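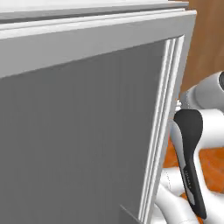 Part-time robot cell technician, simulation and bench

Harneck, Prusville workshop

We are looking for a patient, tidy-minded person to help us look after our kitchen cell, both the real one on the shop floor and the simulated one we keep next to it. The cell is a white arm with a black gripper, working up close to cabinets, and it spends its days opening and shutting things. You would be joining a team of 4, and we do eat lunch together when the schedule lets us.

What the work is like

Most mornings begin with the arm parked and the power off. You wipe down the fingers, check the pads for wear, and put a wrench on the mounting bolts. Then you home the joints and run the short reach test along the cabinet molding, where the clearance is tight and a finger that has drifted a little will scrape paint. We change the pads every 300 hours and write it in the Trutine log, and we'd love somebody who enjoys keeping that log as much as we do (well, nearly as much).

Afternoons are usually at the desk. When a cabinet gets moved or a finger is swapped, the simulated cell has to be brought back in line with it, and there are almost 400 saved poses to keep honest. You'll learn this part from Cristóvão Falcão, who built the first version and is very happy to be asked the same thing twice.

What we hope you bring

Some time spent fixing machines of any kind, whether arms, presses or sewing machines. Comfort with hand tools and a torque wrench. Enough computer sense to edit a settings file without fear. No degree needed, and we'll teach you the simulator.

Hours and start

Mornings from 8:30, with a couple of afternoons to be agreed between us. We'd like you here by April.

To apply, send us a page about something you've repaired, or drop it off at Harneck, 41 Morais Street, Prusville. Please do come by and see the cell first if you'd like to!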